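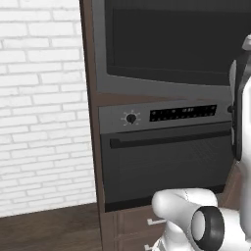
Page last updated: February 19, 2025

Lalow opens new kitchen and storage showroom in Drarnport

Lalow, the fitted furniture maker, has opened a showroom and planning office on Hongate in the centre of Drarnport. It is the company's second site and the first outside its home town of Colombo Wharf, where the workshop will stay.

The Hongate building was last used as a carpet shop and had stood empty for three years. Lalow has taken a lease on the ground floor and the basement. The ground floor has room settings for kitchens, hallways and home offices, with a planning desk at the back where customers can go through drawings with a designer. The basement is used for samples and deliveries and is not open to the public.

The showroom employs 10 people, most of them recruited locally. A further 16 jobs at the workshop are unchanged by the move. Lalow expects to take on two trainee fitters in May and will advertise the posts on its website and in the Hongate window.

Giorgia Russo, managing director of Lalow, said: "We have been fitting kitchens in Drarnport for a long time, and customers here have had to drive over an hour to see a door sample. Now they can walk in with their measurements and sit down with someone the same morning. We looked at units on the retail park as well, but parking aside there was not much to be said for them."

The opening also brings in the company's new Colombo range of tall cabinets, made for rooms where floor space is short. The range comes in dark and light wood finishes and can be ordered with plain or panelled doors. Customers can ask for a computer drawing of their room. Drawings are free for the first visit. Later changes are charged at a flat rate, which is taken off the final bill if an order is placed.

Lalow is offering up to 20 per cent off fitting costs on orders placed through the Drarnport showroom before the end of May. The offer covers kitchens and fitted storage but not worktops or appliances, and it cannot be used with trade accounts.

Customers with an order already in progress at Colombo Wharf do not need to do anything. They can move their remaining appointments to Hongate by ringing the order office with their order number.

The showroom has level access from the street. There is no parking at the door — the nearest car park is behind the market hall, a short walk away.

Planning appointments can be booked in person or by telephone. Walk-in visitors are welcome, although there may be a wait at busy times.

Ends

Notes to editors

Lalow designs, makes and fits kitchens and storage furniture for homes. Interviews with Giorgia Russo can be arranged through the Lalow press desk at the Hongate showroom.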